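# Burgerstation zum Selberbauen: Zutaten hochkant stellen, bringt das was?

Trimell-Forum › Küche & Feste › Buffet
2355 Aufrufe

**Suha Matar**
11. Aug. 2019

Hallo zusammen, im Oktober haben wir ein Vereinsfest mit 154 angemeldeten Leuten und wollen eine Burgerstrecke aufbauen, an der sich jeder selbst belegt. Jetzt lese ich überall, man solle die Brötchenhälften und am besten auch Tomaten und Patties auf die Kante stellen, wie Schallplatten im Regal. Das spare Platz und man greife leichter immer nur ein Stück. Dazu wird gern gleich ein passender Einsatz verkauft, bei uns in der Gegend der von Bilto, und der ist für ein paar Stege aus Kunststoff ganz schön teuer.

Ich bin da misstrauisch. Bei mir fallen Brötchen schon um, wenn ich sie nur schief angucke, und stehende Tomatenscheiben kann ich mir nur als rote Pfütze vorstellen. Hat das jemand wirklich mal gemacht, also mit Gästen und Schlange, oder schreiben das alle voneinander ab? Und der Salat: eine geteilte Box oder lieber zwei Schüsseln? Bisher hatten wir alles flach auf Platten, das ging auch irgendwie, nur war nach einer halben Stunde alles durcheinander.

---

**Yook**

Flach hinlegen, fertig. Brötchen in den Korb, Tuch drüber. Wir machen das seit Jahren so und es ist noch keiner verhungert. Diese ganzen Einsätze sind Geldmacherei, und spülen musst du sie hinterher auch noch.

---

**Zindine**

Ich habe es gemacht, mit Gästen und mit Schlange, und ich war vorher mindestens so skeptisch wie du. Mein Urteil fällt je nach Zutat verschieden aus.

*Brötchen:* Das funktioniert, aber nur mit Widerlager. Zwei oder drei Hälften halten aneinandergelehnt ganz gut, eine lange Reihe kippt, sobald jemand aus der Mitte zieht. Ob das Ding, an dem sie lehnen, von Bilto ist oder ein sauberes Brettchen, merkt kein Brötchen. Was mich an den Werbetexten ärgert: Dort steht, hochkant bleibe die Schnittfläche frisch. Das glaube ich nicht. Die Luft kommt doch von allen Seiten dran, und bei mir waren die letzten Hälften trocken. Stell deshalb wenig raus und füll oft nach. Die Deckel gehören getrennt von den Böden, sonst hat am Ende jemand zwei Böden auf dem Teller.

*Tomaten:* Deine Pfütze gibt es, wenn die Scheiben zu dünn und die Tomaten zu reif sind. Mit festen Tomaten und dickeren Scheiben stehen sie dicht an dicht ordentlich. Vorher kurz auf Küchenpapier abtropfen lassen. Wenn du nur weiche Ware bekommst, leg sie flach und schräg übereinander, das sieht weniger schick aus und spart dir den Ärger.

*Patties:* Hier hat Yook in meinen Augen recht. Hochkant passen zwar viele nebeneinander, aber sie kühlen an der offenen Luft aus, und ein lauwarmer Burger ist keiner. Ich würde sie vom Grill direkt ausgeben, oder warm halten und portionsweise hinstellen.

*Salat:* Eine geteilte durchsichtige Box, ganz klar. Violettes auf die eine Seite, Grünes auf die andere, dann sieht jeder von weitem, was es gibt. Einen richtigen Steg braucht man dafür nicht unbedingt, man muss nur beim Nachfüllen aufpassen. Feines rutscht allerdings durch jede Zange, und größere Blätter wollen immer gleich zu dritt mit. Die Blätter vorher auf Burgergröße zupfen hilft mehr als jedes Zubehör.

*Tablett:* Gebaut werden sollte auf einem großen hellen Tablett mit Rand, Salatbox hinten, Platz zum Belegen davor, die restlichen Zutaten links und rechts daneben. Krümel hast du trotzdem — die bleiben dann wenigstens drin und wandern nicht über den ganzen Tisch. Ich wische es alle 2 Stunden einmal komplett ab, bei deiner Menge eher öfter.

Kaufen würde ich den Einsatz nicht. Leih dir lieber einen und stell zu Hause alles einmal probeweise auf.
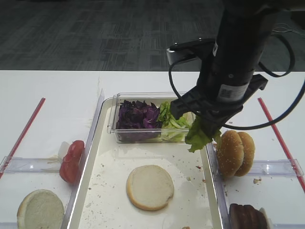
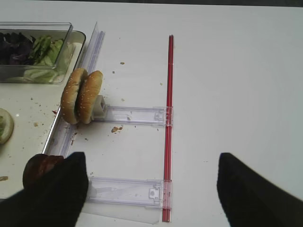 Die Sesamdeckel stehen jeweils auf der Kante, Violett und Grün teilen sich die klare Box.

---

**Suha Matar**

Danke, das mit den Patties leuchtet mir ein, und Yooks Korb mit Tuch behalte ich als Reserve. Wie viele Stationen würdet ihr bei 154 Leuten aufbauen, reicht eine lange?

**Zindine**

Ich würde 3 gleiche Stationen hinstellen und jede von beiden Seiten zugänglich machen. Eine einzige lange Strecke läuft immer so schnell wie der Gast, der sich bei den Soßen nicht entscheiden kann. Die Soßen kommen deshalb auf einen eigenen Tisch, ein Stück weg vom Belegen. Nachschub an Brötchen und Salat unter jede Station, in geschlossenen Kisten, damit niemand quer durch die Schlange laufen muss.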